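Re-zeroing the two arms on a Jetar table cell

Last edited in May. Covers the tabletop version with an arm on each side rail. If yours hangs from a gantry, you want the other page, and my sympathy.

Sooner or later the two arms stop agreeing about where the table is. Mostly it happens after a gripper change, or after someone leans on the frame to reach a dropped screw, or after the cell has been wheeled over a doorsill by people who swear it was level the whole way. The left arm thinks the wood is a hair lower than the right arm does. Each is very sure of itself. The cell will go on running like this for quite a while, and then one day you will hear a can being pressed into the table by a machine that believes it is still in midair.

The procedure below puts that right. Allow 60 minutes the first time. After a few goes it gets shorter, mainly because you stop rereading step 4.

When to do it

Do it after any gripper swap, any move, and any collision loud enough to turn heads. Do it when Edow throws fault 3411, which the Edow screen describes as "reference mismatch, see operator." You are the operator. That is the whole of the help text.

Also do it every 1000 cycles whether or not anything seems wrong. We arrived at this interval by first trying not having one.

What you need

The hex keys that came with the frame, or the ones you bought after those wandered off.
The 22 mm gauge block. It has to be the metal one. The printed one in the same drawer is a souvenir of a previous approach.
A lint-free cloth.
Your usual cans, on their carrier.
A pencil, for marking the left rail. Marker works too, and stays there until you retire.

Step 1. Park the arms and take the load off

In Edow, choose Service, then Park Both. Wait until both arms have stopped before you put a hand anywhere near the wood. The right arm on ours finishes a good second after the left and always looks as if it has thought of something else to say.

With both parked, switch the drives to Hold. Leave them powered. If you cut the power altogether the arms will sag, slowly and with dignity, onto whatever is underneath.

Step 2. Check the frame before you blame the arms

Most of the bad references I have chased came from the frame. The arms ride on the side rails, so if a rail has crept, the arm has crept with it, and you can re-zero all afternoon and simply record the wrong answer with more confidence.

Go down each side rail with a hex key and try every bolt. You want snug. If one turns, tighten it, then go back and do that side again from the start, since the loose one was probably carrying its neighbor. Then do the front bar, including the clamps. A loose front clamp lets the tabletop shift, and the wood moving under the arms gives exactly the same symptoms as the arms moving over the wood.

Press down on each corner of the tabletop with the flat of your hand. If any corner gives, stop and shim it. Folded cardboard is not a shim. It becomes one for a day, and then it becomes cardboard.

Step 3. Look at the cables

Follow each arm's cables from the base out to the gripper with your fingers. You are feeling for anything pulled tight at a joint. A cable that is a little too short behaves like a weak spring, and the arm will settle somewhere slightly different depending on which direction it came from. Edow reads this as a mysterious drift and will happily let you compensate for it in software. Don't. Give the cable some slack, retie it, and move the joint by hand through its range with the drive on Soft to see that it stays slack.

The floor cables matter as well. If one of them runs where a chair rolls, reroute it now, while you are already annoyed.

Step 4. Bring both grippers in over the wood

Choose Service, then Face. Both arms come in from their rails and stop with the gripper jaws pointing at each other across the middle of the table, just clear of the surface. The gap between them should stay open. If the arms look as though they are about to shake hands, press Stop, because one of them has been given the other one's settings file. I have done this. The files are called arm_a and arm_a_new.

Leave the can carrier where it normally lives while you do this, at its normal angle. People like to take it off for safety, and then they set it back afterward a finger's width from where it was and wonder why the picks are off.

Now sight along the front bar and compare the height of the two grippers. You are only looking for something obviously silly at this point. A difference you can see from a standing position is too big for the gauge block to sort out, and it means going back to step 2 with a more suspicious attitude.
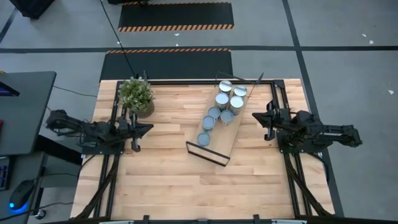

Step 5. Set the height

Wipe the wood under each gripper. Crumbs count as altitude.

Put the gauge block under the left gripper, close the jaws all the way, and in Edow pick Left, then Touch Down. The arm lowers in small nudges. Keep a finger on the block and slide it back and forth a little as the arm comes down. When it drags, press Accept. When it will no longer slide, you have gone too far and should press Up and try again, however much you feel that it is probably fine.

Repeat on the right, on a bit of the table as close to the middle as you can reach without the arms crowding each other. Using the same strip of wood for both helps. It's a real piece of wood with real opinions, and the height at the edge can differ a little from the height in the middle.

Edow then shows two numbers and the difference between them. Green is good. Yellow means do it again. Red means you left the printed block in the drawer open where you could reach it, and used it.

Step 6. Set the side-to-side

Open both grippers fully. Set one can upright on the bare wood between them. Choose Left, then Close Slow, and watch the can as the jaws come in. If both fingers arrive together, the can stays put. If one gets there early it will push the can toward the other, and the amount of the push is your error.

Nudge the offset until the can stops traveling. Then send the left arm back, leave the can exactly where it is, and do the same with the right.

You will be tempted to set the second arm with a fresh can in a more convenient spot. The whole value of this step is that both arms are closing on the same object, so that when they disagree there is something in the middle to settle it.

Step 7. Teach the carrier again

The carrier sits on a diagonal, and Edow only knows about this diagonal because someone taught it. It needs two points: the can at the upper end and the can at the lower end. Use the right arm for both. Jog over the upper can, lower until the fingers straddle it, Accept. Jog to the lower can, same again.

If the carrier has been bumped since the last teaching, the old points will be loaded as defaults and will look almost right. Clear them first. "Almost right" is how we got a can on the floor, then a second can on the floor, then a meeting.

Step 8. Run a slow pick

Set speed to Crawl and run the pick with cans on the carrier and one already out on the wood. Keep a hand near the stop button and your coffee somewhere else.

What you are watching is the approach. The gripper should come in with its fingers spread wide enough that it has room on either side, and it should straighten up before it closes. If it arrives at a slant and closes at a slant, the carrier teaching is off, and you should redo step 7 before touching anything else. If the approach is good and the lift is crooked, look at the finger pads. They wear on the inside edge first.

Anything else lying on the table within reach of the arms needs to be in Edow's keep-out list. It has no idea that your clear plastic piece is there. Clear parts are especially good at being forgotten by both parties.
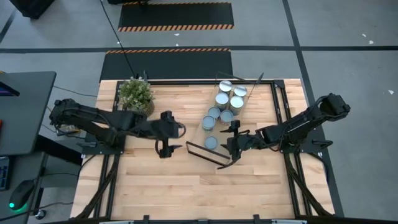 One commenter on the previous version of this page wanted to know why steps 6 and 8 both involve a can standing off the carrier, and whether the two could be rolled into one. They had tried it on their own cell in Eze, setting the offsets during the slow pick, and said it saved a quarter of an hour and worked well for a week. After the week, the left arm began setting cans down with a small twist, which the commenter had been correcting by hand and would like to stop doing.

So, no, keep them separate. During the slow pick the arm is moving in from its rail, and any slack in the joints gets folded into your offset. In step 6 the arm is already over the can and only the fingers move. Redo 6 with the arm standing still and I'd expect the twist to go. If it doesn't, check that the gripper's own mounting screws are tight, and then write again, preferably with the Edow log attached instead of described.

Step 9. Save, and name it like an adult

Save the reference under the month and the reason. "May gripper left" is a fine name. "final" is taken. "final2" is also taken, and we don't know by what.

Copy the file to the bench computer. The version on the cell gets overwritten by an Edow update now and then, and the update notes mention this on the last page, under Improvements.

Then draw a pencil line across the joint between the left arm's mounting plate and its rail. Next time 3411 comes up, look at the line before you open the menu. A line in two halves means the plate has slipped, and you can go straight to step 2.

If it still won't go green

Restart Edow, once. Try another patch of wood. Swap the gripper pads side for side and see if the error changes sign. If it does, the pads are uneven and you need a new pair, which come from Flokodov in a box far too large for them.

If the error stays exactly the same whatever you do, check that the settings you are changing belong to the arm you are looking at. See arm_a and arm_a_new, step 4.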